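Section 3: Planning and budgeting before you order

Stiltiseo Shelf-Picking Workcell, Set-up Guide

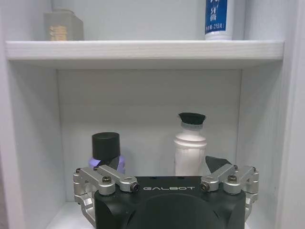 Read this section before you sign a quote. Most of the money wasted on shelf picking is spent before the crate arrives, usually on the strength of a demo with well-behaved boxes.

3.1 Work out what you need to pick

1. List every item you expect the arm to handle in the first year. Include the awkward ones: bottles with shoulders, flared caps, anything that tips.
2. Measure each item at its widest point and at the height where the fingers will close. Catalog sizes are often wrong.
3. Measure the clear height and depth of each shelf opening. Compare these with the full width of the gripper with its fingers spread, linkages included. The sales sheet gives finger opening only.
4. Note the gap between neighboring items. A finger pad needs room on both sides of the thing it's picking.

Note: If more than 14 items on your list fail step 3 or step 4, stop. Price new shelving first, and get that quote separately from the arm.

3.2 Build the budget

1. Start with the base quote for the arm and gripper.
2. Add spare finger pads. Vendors call these "long life." Ask for the replacement interval in writing.
3. Add wrist camera calibration. On the Hulo package this is billed as 44 hours of service time, and it is not in the headline price.
4. Add staff time for restocking and for clearing failed picks. Leave this line in even if you are told it will be zero.
5. Add floor work, power and guarding from a local contractor.

Caution: Do not accept a payback figure based on picks per hour alone. Ask how many of those picks ended with the item upright and in the right place.

3.3 Ask for a trial on your own stock

1. Send the vendor 200 units drawn from your real inventory, dented ones included.
2. Ask for 1055 attempts across all items, with every failure logged by item.
3. Insist on your own shelf, at its working height. White shelves and pale packaging should be tested under your lighting.
4. Compare the log with the claim in the quote. If the two disagree, use the log.

Note: Cervantes and Vokinmont controllers save logs in different formats. Agree on the format before the trial starts. Conversion afterward is charged as engineering.

3.4 Before you place the order

Hold back the final payment until the arm has passed the same trial at your site. If the vendor refuses, get a second quote. Orders placed after November go on the next year's price list, and a sales rep will remind you of this often. Do not skip the trial to beat the date.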